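4.2 Observations from the open afternoon

The second part of the study took place during an open afternoon at Drurnico in February. Visitors could watch the work, ask questions and then try the hand-held grippers themselves. Over the afternoon, 63 visitors signed in, and 11 of them agreed to a short interview afterwards. None had used a gripper of this kind before.

The demonstration was kept close to ordinary household work. Staff from Plarkico showed how one person, with a gripper in each hand, can handle small soft items in and out of an open box. We chose soft items on purpose. They change shape when they are lifted, and they tend to hang down past the fingers, which makes them harder to place than a cup or a block. The box was set on a bed, so that the surface underneath had some give in it.
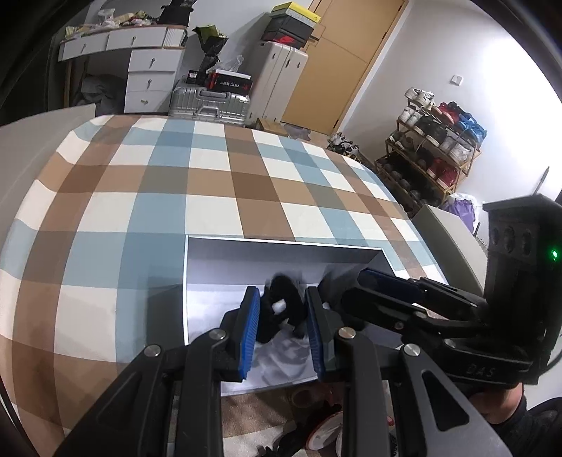

Figure 7. Two hand-held grippers at work in a shallow white box. A bunched black item is between the blue pads of the nearer gripper, and the second gripper reaches in from the right.

Visitors were given the same task after a short briefing. We asked them to work at their own pace and to talk about what they were doing as they went. Most began with one hand and left the other idle until an item slipped or caught on something. The switch to two hands usually came without any prompting – several people told us they had not noticed making it.

Three remarks came up often in the interviews. The first was that closing the fingers felt natural but letting go did not. The second concerned the wrist, which got tired sooner than people expected. The third was about judging depth inside the box, where one gripper could block the view of the other. Visitors who leaned over the box complained less about this, but more about their backs.

We also recorded how people spoke about the purpose of the work. Before the demonstration, many assumed that a robot would be doing the task in front of them. Afterwards, their questions were mostly about the person holding the grippers – how long a session lasts, and whether the work is dull. These questions are taken up again in Section 5, together with the results from the Stendel visit.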